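About Trodov

Print this page | E-mail this page

Trodov helps schools, colleges and small workshops plan and buy their first robot arm. We do not make robots and we take no commission from the firms that do. Customers pay us a set fee for a plan, and what they do with the plan is up to them.

The business was started by Shafiq Navaratnam, who had spent years buying equipment for a technical college and was tired of seeing good machines sit under dust sheets. In most cases the arm had been chosen well enough. The money for everything else had been left out: the table, the gripper, the training days, the spare parts, and the hours of a person who knew how to use it. Silvana Rezende joined soon afterwards and runs our costing work.

We have now written 128 plans. Of those, 44 ended with advice to wait a year or to buy something simpler, and we charged the same fee for them.

How we work

A plan begins with a visit. We ask what the arm is supposed to do, who will be in the room with it, and how many hours a week it will be in use. We measure doorways and floor space and look at where the power comes in. Then we write a list of tasks and try them at table height with ordinary things. A carrot, a sponge, a plastic cup and a bowl cost next to nothing, and they differ enough in shape to raise most of the questions a buyer needs to ask about a gripper.
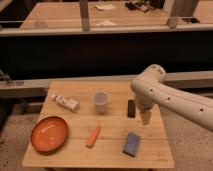

Weerakoon wrote to us that the task list was the part their governors read first, and that it should come before the prices in every plan. They had gone in asking for the longest reach they could afford and came out asking whether one gripper would do for both soft and hard items. Their only complaint was that we had put the cost of insurance on the last page.

We have since moved insurance to page two, and the task list now comes ahead of all prices.

What goes into a budget

Each budget has the same headings, so that plans can be compared from one year to the next:

The arm and its controller
Gripper and spare fingers
Table, mounting and floor work
Safety assessment
Training for staff, including cover while they are away
Service and repairs
Small items used up in practice

The last heading is often struck out by finance offices. We ask for it to be put back. On a typical first plan we set aside 3,000 pounds for training and small items together, and it is spent within the first two years.

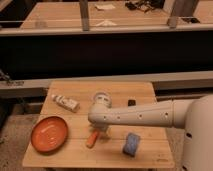
Service is the other heading that gets cut. A contract can look dear beside the price of the arm, but a school without one may lose half a term waiting for a part. We give the cost of a contract and the cost of paying by the visit side by side, and we say which we would choose for that site. A workshop with its own fitter can often manage without. A primary school can't.

We also cost the end of the machine's life. Someone has to take it away, and the software licence may not pass to a new owner. Binov, a joinery firm, asked us to look at a second-hand arm in their first year of trading. The arm was cheap and in fair order, but the licence alone would have taken up most of the saving. They leased one instead, and bought it when the lease ran out.

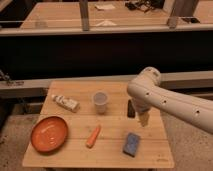
Leasing suits some customers and not others. Colleges with a capital grant usually have to spend it on something they will own, and for them a lease is no use. Firms with uneven work often prefer a monthly sum. We set out both, over 4 years, with the interest shown as its own line. Where there is a grant deadline we work back from it, and allow extra time for delivery over the summer.

January is our busiest month. Schools and colleges that want a plan ready for the spring budget round should get in touch before the autumn half-term. Visits are booked in the order requests come in.

Trying things out

Customers may ask for a table session before they commit to anything. Bring your own items if you can. It helps us to know their weight, whether they may be marked or squashed, and how they will be laid out on a normal day. Staff who will use the arm should come along, as well as the person signing the order. 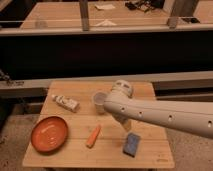
The arm over the table, with the cup, bowl and sponge set out.

Skorkeo, our sister service, offers a yearly check of plans already in use. It compares what was budgeted with what was spent and suggests changes for the next round. You do not have to have bought your first plan from us.

Page last reviewed Sunday, October 20, 2019.

Print this page | E-mail this page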